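2026년 8월 30일

본 일지는 아덴(Aden) 생활문화자료실의 업무 기록 지침에 따라 작성한다. 담당자의 개인 소견은 별도의 문단에 적고, 결재를 요하는 사항은 말미에 모아 둔다.

오전 아홉 시에 자료실 문을 열고 수장고의 온도와 습도를 확인하였다. 습도는 46퍼센트로 기준 범위 안에 있었다. 지난주 교체한 제습 장치의 소음에 관하여 열람실 이용자의 문의가 한 차례 있었으므로, 장치의 위치를 서쪽 벽으로 옮기는 방안을 시설 담당 부서에 문의하였다. 회신은 아직 받지 못하였다.

금일의 주된 업무는 손뜨개 관련 기증 자료의 목록 정비였다. 해당 자료는 지난 2월 에방겔리아 블라호풀로스 씨의 유족으로부터 인수한 것으로, 도안집과 편지, 실 견본첩, 가계부로 구성되어 있다. 인수 당시의 임시 목록에는 1107점으로 기재되어 있으나, 견본첩의 낱장을 개별 항목으로 볼 것인지 한 권으로 묶어 볼 것인지에 따라 최종 수량은 달라진다. 본 담당자는 낱장 단위 등록이 후일의 열람에 유리하다고 판단하며, 파라스케비 파나기오투 과장 또한 같은 의견을 표하였다. 다만 낱장 등록에는 상당한 시일이 소요되므로 우선 도안집부터 처리하기로 하였다.

도안집의 상당수는 겨울용 소품에 관한 것이다. 손가락 끝을 드러낸 장갑의 도안이 특히 많으며, 같은 형태를 실의 굵기만 달리하여 거듭 고쳐 적은 흔적이 있다. 블라호풀로스 씨는 손목 부분의 고무단을 몸판과 다른 색으로 뜨는 방식을 선호한 것으로 보인다. 여백에 연필로 적힌 메모에는 “손목은 밝게, 손등은 차분하게”라는 구절이 여러 번 등장한다. 이와 같은 배색은 오늘날의 장갑에서도 어렵지 않게 찾아볼 수 있다. 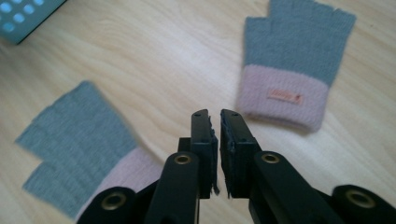

읽는 시간: 4분

회청색 몸판에 연분홍 고무단을 댄 위의 장갑도 같은 계열의 배색에 속한다. 도안집 제2권에는 이와 유사한 색 조합이 ‘새벽’이라는 이름으로 적혀 있으며, 제4권에서는 같은 조합이 ‘항구’로 바뀌어 있다. 명칭이 바뀐 경위는 확인되지 않았다. 등록 시에는 두 명칭을 모두 기재하고 상호 참조를 달기로 하였다.

열한 시경 안젤리키 브레토스 연구원이 방문하여 편지류를 열람하였다. 연구원은 방적업체 페키코(Pekico)와의 거래 서신을 찾고 있었으며, 실 400타래의 주문에 관한 서신 한 통을 확인하였다. 서신의 날짜 부분은 물 얼룩으로 판독이 어렵다. 연구원은 가계부의 지출 항목과 대조하면 연도를 좁힐 수 있을 것이라는 의견을 주었고, 이를 받아들여 가계부의 해당 면에 중성지 간지를 끼워 두었다. 다음 방문 시 함께 검토할 예정이다.

점심 이후에는 분류 용어를 정리하였다. 종전의 목록에서는 ‘벙어리장갑’, ‘반장갑’, ‘손목토시’가 혼용되고 있어 검색 결과에 누락이 발생하였다. 이에 다음과 같이 정한다. 손가락이 나뉘어 있으나 끝이 열린 것은 ‘반장갑’으로 한다. 엄지만 나뉘어 있고 나머지를 함께 감싸는 것은 ‘벙어리장갑’으로 한다. 손가락 구분 없이 손목과 손등 일부를 덮는 것은 ‘손목토시’로 한다. 도안 원문의 표기는 고치지 아니하고 비고란에 그대로 옮긴다.

에방겔리아 사란티스 주임은 위 기준에 대체로 동의하면서도, 엄지 부분만 열린 형태가 도안집 제3권에 실려 있음을 지적하였다. 해당 도안은 세 번째와 두 번째 기준 어느 쪽에도 온전히 들어맞지 않는다. 당분간 ‘손목토시(엄지 개방형)’로 임시 등록하고, 같은 형태가 더 나타나면 별도 항목을 신설한다.

오후 세 시에는 다가오는 손뜨개 강좌의 준비 상황을 점검하였다. 강좌의 정원은 60명이며, 접수는 이미 마감되었다. 강사인 프로드로모스 마브로마티스 씨가 보낸 교안에는 코 잡기와 고무단 뜨기, 엄지 코 늘리기의 순서가 적혀 있다. 초심자에게는 고무단의 길이를 재는 일이 의외로 어려우므로, 단수로 세는 방법과 자로 재는 방법을 함께 안내해 달라고 요청하였다. 실은 사이통(Saithong)에서 공급받기로 하였으나 연분홍 계열의 납품이 늦어지고 있다. 대체 색상은 강사와 협의하여 정한다.

강의실의 비품에 관하여도 논의가 있었다. 참가자가 실타래를 바닥에 굴리지 않도록 탁자마다 바구니를 두자는 제안이 있었으며, 통풍이 되고 닦기 쉬운 플라스틱 제품으로 의견이 모였다. 등나무 제품은 모헤어 실이 걸리기 쉬워 제외하였다. 바구니의 안쪽 면은 매끈한 것이 바람직하다.
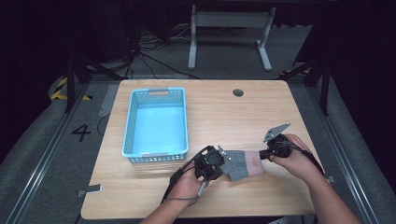 ## 담당자 소견

자료를 정리하는 동안 블라호풀로스 씨의 가계부를 여러 차례 펼쳐 보게 되었다. 실값은 식비와 같은 면에 적혀 있고, 완성한 물건을 누구에게 주었는지가 그 옆에 짧게 덧붙어 있다. 조카, 우체국, 아래층. 우체국의 누구인지는 적혀 있지 않다. 등록 양식에는 이러한 기록을 담을 난이 없으므로 ‘수증자’ 항목의 추가를 건의하고자 한다.

도안을 옮겨 적던 중 제2권의 고무단 부분에서 코 수가 맞지 않는 곳을 발견하였다. 원문의 오기인지 본 담당자의 오독인지 확정할 수 없어 판단을 보류하였다. 직접 떠 보는 것이 가장 확실한 방법일 것이나, 본 담당자의 솜씨로는 적지 않은 시간이 걸릴 것이다. 퇴근 후 집에 있는 바늘을 찾아볼 생각이다.

## 결재 요청 사항

- 목록 관리 프로그램 베스틱스(Vestix)의 분류 항목에 ‘수증자’를 추가할 것
- 실 견본첩의 낱장 단위 등록을 승인할 것
- 강의실용 바구니의 구입 비용을 강좌 예산에서 집행할 것
- 제습 장치의 이전에 관한 시설 담당 부서의 회신을 재촉할 것

오후 여섯 시에 수장고의 잠금을 확인하고 업무를 마쳤다. 도안집 제4권은 작업대 서랍에 보관 중이며, 열쇠는 파나기오투 과장에게 인계하였다.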